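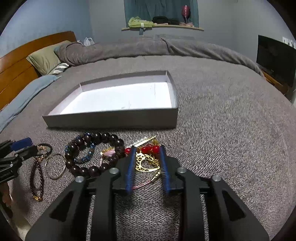 What can a visitor learn from a demonstration of hand-held grippers that lasts less than one hour?

A visitor can learn how the fingers open and close, which objects are easy to hold and which are not, and why the person who holds the tool must move more slowly than with the bare hand.

4.3 The home demonstration

The open day of the Grallier project took place on August 22, 2019. For this event 88 persons had registered, and 70 of them came. The morning part was held in the meeting hall of Plultgate, with talks and posters. In the afternoon the visitors went in small groups to the demonstration home, where each room was prepared for one household task. In the present section we report only on the bedroom, because the tasks of the kitchen were already treated in Section 4.2.

The bedroom task was proposed by Ya-wen Shek. Pieces of jewelry are spread on the bed cover, and the operator should pick them up one after another and lay them into a shallow open box which stands on the same bed. The operator works with two hand-held grippers, one in each hand. No order of the pieces is prescribed. It is also permitted to push a piece to a better place before taking it, and many visitors did so without being told.

We had some doubt before the event whether this task is suitable for beginners. A blanket is a soft ground, so the fingers can press into it a little, and this helps with flat things. On the other side, the texture of the blanket can hold a thin object back. Jewelry brings a further difficulty, for the pieces are very different from each other. A bracelet of large round beads changes its shape when it is lifted. A stiff bangle keeps its shape, but it can turn between the pads. A cord or a chain hangs down and may touch the wall of the box before it reaches the inside. Pieces which overlap must first be separated, or they come up together.

Each group first watched Szu-yu Cheung, who has long practice with the tool and who explained her movements while working. Then those who wished could try by themselves. From the 70 visitors, 37 made at least one attempt in the bedroom. The others preferred to look, and several of them asked good questions which we have used in the discussion (Section 6).

The layout of the task is given in Figure 5. The box lies near the middle of the bed, with its long side set diagonally.

Figure 5. Jewelry task in the bedroom. An open bangle and a small red and gold ornament are in the box; further bracelets and a thin bangle are on the blanket.
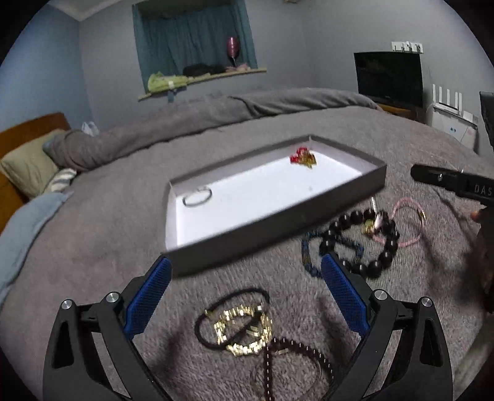

The visitors who tried the task made similar mistakes at the beginning. Most of them closed the fingers too early, when the pads were still above the object. Ho-yin Yuen, who stood beside the bed during all groups, gave the same short advice each time: to lower the gripper until the tips touch the blanket, and only then to close it. After this advice the attempts became calmer. We did not measure the time, and therefore we cannot say if they also became faster.

A second mistake was connected with the use of two hands. Beginners often let one gripper rest and did everything with the other. When two strands lay across each other, this led to many repeated attempts. The demonstrator showed that one gripper can hold the lower strand down while the other lifts the upper one. Some visitors understood this at once, while for others the crossing of the two arms remained uncomfortable.

The attempts of the visitors are not included in the 3,339 grasps analyzed in Section 5, which were all made by trained operators. We decided this already before the open day. The conditions were too different from group to group, and conversation during the work was wanted, not forbidden.

Two changes were made to the task afterwards. The box is now placed closer to the operator at the start, and the instruction sheet written by Szu-yu Wei contains one additional paragraph on overlapping pieces. The set of jewelry itself was left as it was.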